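Prerkberg Allotment Society
Minutes of the May meeting, held in the back room at the Fenon, 7.30 pm

Present: Nhàn Kiều (chair), plot holders as per the signing sheet. Apologies were received from plots 4 and 11.

1. Minutes of the last meeting
Agreed, with one correction. The water butt by the lower gate was "reported as mended", and the word "reported" is to stay in until someone has seen it hold water.

2. Water charges
The chair read out a letter from Gononitz, who manage the site. It says the new meter will "bring savings for all users". Plot 7 asked what savings. The letter does not give a figure. It does give a figure for fitting the meter, £500, to be shared among the plots. Several members said they had heard the same promise when the old meter went in, and the bills rose the year after. Agreed to pay nothing until Gononitz send the last two years' readings. The chair will write.

3. Slug trial
Plot 19 reported on the wool pellets bought in March. The lettuces with pellets were eaten. The lettuces without pellets were also eaten, though plot 19 felt they were eaten more slowly. Plot 2 said this was what you would expect from a product advertised on the back of a bus timetable. A proposal to buy a second bag was not seconded.

4. Seed order
The order from Lâm came to just over £200, a good deal more than last year for fewer packets. The catalogue calls the new runner bean "practically weatherproof". Members asked for this to be minuted so it can be read back in September. Plot 13 has the spare onion sets and would like them gone.

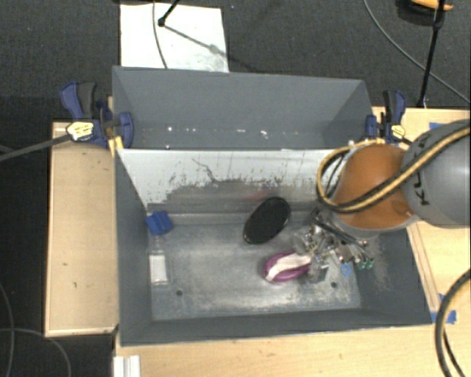 5. Compost delivery
Two offers were received. The cheaper one does not say what is in the compost, and the supplier, when rung, said "a bit of everything". Plot 9 had this sort before and was picking glass out of the carrots until Christmas. The dearer one comes with a test sheet, but the sheet is three years old. The meeting was not happy with either. Nhàn Kiều will ask both for a sample bucket. No money to be handed over before then.

6. Open day
To be held on a Sunday, date to be fixed. Plot 6 thought we would draw a big crowd. Others recalled last year's crowd, most of whom wanted the toilet. Tea and plant stall to go ahead as before. The bouncy castle was voted down.

7. Any other business
The padlock code has been changed again. Please do not write it on the gate.
Plot 15 asked whether the waiting list is real. The chair said it is, and will bring it next time.

Meeting closed at 9.10 pm.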